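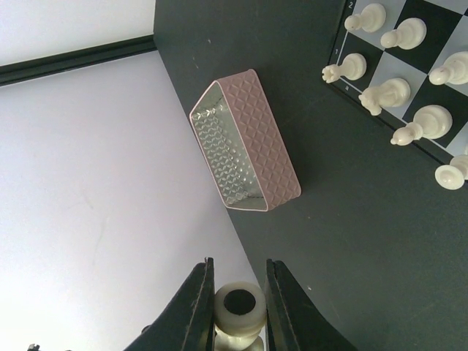
Comparing two finger sets on a parallel gripper with a chess-clearing task

Last updated 26/01/2024

Scope

The procedure on this page compares two sets of fingers on the same parallel gripper. The task is clearing chess pieces from a board into a small open basket. It needs one arm, one wrist camera, a tabletop, a chess set and half a day. No force sensor is needed.

The fingers compared are the Vudik flat finger, which is rigid with a matte face, and the Plisow padded finger, which has a soft sleeve over a narrower core. Both bolt to the same jaw carriers. The controller is an Olteanu desk unit running firmware from October. Other controllers will do if they let you set the closing width, closing speed and motor current limit separately. If yours only offers "open" and "close", the slip test in section 5 will not tell you much.

Chess pieces are useful test objects. Their sides curve in two directions, they are top-heavy when held low, and they come in several heights with the same general base shape. They are also cheap to replace. Use a plastic set with a gloss finish. Felt bases are best removed, as they catch on the edge of the board.

1. Laying out the table

Use a dark, matt tabletop if you have one. White pieces separate cleanly from it in the camera view, and dropped pieces are easy to find. Black pieces are much harder to segment on the same surface, so run the white side only for the first comparison.

Fix the board with two strips of double-sided tape. Square to the table is convenient for programming but not required. What matters is that it does not move between finger sets, since the taught positions will be reused. A board with printed rank and file labels saves time when logging: write down "a1" or "b2" and you will not need a separate map.

Put the basket well clear of the board. Any light plastic basket with upright walls will do. Two points to watch:

Rotation. Set the basket at an angle to the board if you want to test whether the release routine depends on alignment. A routine that only works with the basket square on is of little use outside the bench.

Interior finish. Shiny or patterned linings throw bright spots into the wrist camera and can be picked up as piece edges. If detection is running during the release move, either mask the basket region or switch detection off once the piece has left the board.

Mark the basket corners on the table with pencil. It will get knocked.

2. Mounting the fingers

Power down the gripper. Remove the old fingers, wipe the carriers and check that the locating pins are not bent. Fit the new pair hand-tight, close the jaws slowly under manual control until the faces touch, then tighten. Doing it in this order lets the faces find each other. If the screws are tightened with the jaws open, the Vudik pair in particular can end up slightly toed in, and a piece will rotate as it is gripped.

Check the faces with a strip of paper. It should drag evenly from root to tip. If the tips hold and the root does not, slacken and repeat.

After fitting, run the homing routine. The Olteanu unit stores its zero width from the last homing, and the Plisow sleeves are thick enough to put every later width out.

3. Camera check

The wrist camera should show both fingertips at the bottom of the view, with enough of the table beyond them to see the next target. If one finger fills much more of the view than the other, the bracket has turned.

Lock exposure and white balance. With automatic exposure on, the picture will brighten as the camera passes over a dark table and dim again over the board, and the detection threshold will have to be set for the worse case. Set exposure over the board, with the room lights as they will be during the run, and leave it.

A held piece is seen from above, so the camera gives you its top and little of its base. The rim of a rook stays easy to recognise in this view. A pawn and a bishop are harder to tell apart. For this reason, log the piece type before the pick, from the approach position, and carry that label through to the release.

4. Teaching the pick

Use the same three heights for both finger sets:

Approach: fingertips clear of the tallest piece by one pawn height.
Grip: fingertips level with the narrowest part of the stem.
Lift: same as approach.

The knight has no stem in the usual sense. Grip it across the flat sides of the head, which means turning the wrist to suit. If the knights on your board face in different directions, set them by hand before each run so that the wrist angle can be fixed. Testing how well the camera estimates the angle is a separate job and will only muddy these results.

Order of picking has an effect. Pieces on the second rank stand close to those on the first, and an open gripper coming down on a back-rank piece can push a pawn over. Clear the pawns first. The corner piece at a1 has one free side along the file edge and another along the rank edge, so it makes a good first back-rank pick.

Set the opening width per square, not per run. The full opening of most small grippers is wider than one square. For the Vudik fingers, the piece diameter plus a small margin is enough. The Plisow fingers need more, as the sleeves bulge.

5. Slip test

Do this before any full run.

Pick a rook and lift it to the approach height. Hold for 20 seconds. Watch the rim of the piece against the fingertips in the camera view. Save one frame at the start and one at the end, and compare the position of the rim in each. Any shift means the current limit is too low or the face is contaminated.

If there is a shift, wipe both faces with a dry lint-free cloth and repeat before touching the current limit. Skin oil on the rigid fingers gives the same symptom as low force. Once the faces are clean, raise the limit one step at a time until the rim holds still. Note the value. Then do the same with a bishop, which is taller and tends to tip sooner than slide.

Use the higher of the two values for the whole run with that finger set. Do not copy it across to the other set.

6. Release over the basket

Move to a point above the centre of the basket, lower until the base of the piece is below the rim, and open. Do not open to full width. Inside a small basket the fingers will strike the walls, and a light basket will then travel with the gripper on the way up.

Opening speed should be slow for the padded fingers. The sleeves are slightly tacky, and a piece released quickly may stay on one finger and fall outside. A pause of half a second after opening, before the upward move, dealt with most of this on our bench. The rigid fingers need no pause.

Once the basket has a layer of pieces in it, raise the release height by one base diameter. Otherwise the held piece will be pressed down on the ones underneath, and the arm may stop on a contact fault.

7. Running the comparison

A single run is one side of the board cleared, sixteen picks. One run shows very little. We did 200 picks with each finger set before comparing anything, and swapped sets partway through so that neither had all the early, less settled runs.

For each pick, log:

square
piece type
finger set
result: good, slipped, knocked neighbour, missed basket, fault
current limit in force

Keep the log as a plain text file with one line per pick. Do not merge "slipped" and "missed basket". The first is a grip problem and the second is nearly always a release problem, and they are fixed in different places.

If the arm faults, clear it, put the board back to the state before the pick, and log the fault as a result. Do not repeat the pick until it works and log only the last attempt.

8. Reading the results

Look at the results by piece type first. Totals hide the knights. On our bench the rigid Vudik fingers did well on anything with a straight stem and poorly on knights, where the flat faces met the head at two small points. The Plisow fingers handled knights without trouble but knocked more neighbouring pieces, owing to the wider opening they need.

Next, look at faults against pick number. A rise towards the end of each run points to the basket filling up and not to the fingers. A rise across the whole session points to wear or dirt. The Plisow sleeves in use here had done 1,243 cycles when the first visible crease appeared near the tip, and the slip test started to fail on bishops shortly after. Replacement sleeves are sold in pairs by Zovine. Change both at once.

Timing is worth a glance only if the speeds were kept equal. The padded set will look slower because of the release pause.

9. Common faults

Piece rotates as the jaws close. Fingers toed in, or grip point off centre. Redo the paper check, then reteach the square.

Piece leans after lifting. Grip height too low. Raise it in small steps, staying below the head.

Basket shifts during release. Opening width too large, or release point off centre. Put the basket back on its pencil marks before the next pick.

False detections near the basket. Reflections from the lining. Mask the region.

Homing fails after a finger change. Usually a screw standing proud behind the jaw carrier. Error 69 on the Olteanu display is the same fault.

Slip test passes but pieces drop in transit. Acceleration too high on the move between board and basket. Halve it and run the corner rook again from section 5.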